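How Does News Get Into a Newspaper?

Somebody has to find it first. At the Sturau Levell, a paper with more opinions than staff, that somebody is Consolacion Navarro. She is a reporter, so she asks people questions until they answer or go to lunch.

Reporters write down who, what, where, when and why. "Why" takes longest, mostly when the person being asked is the mayor.
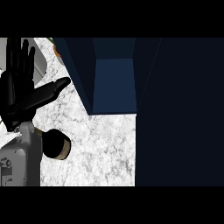
What Does an Editor Do?

An editor takes your favorite sentence and removes it. Shoaib Marwat does this every Monday. If a story has to be 400 words, he will not be charmed by 102 extra ones. He also checks names, as people get very grumpy when theirs is spelled wrong. 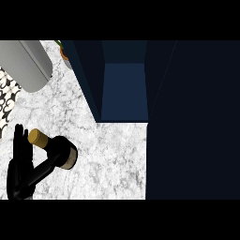

After that, the pages go to the printer, where big rolls of paper run through the press very fast. Once ink is on the page, a mistake is there for good. The paper then prints a correction, a small "oops" near the back. Last May the Levell needed 3 of them for one story about a goat.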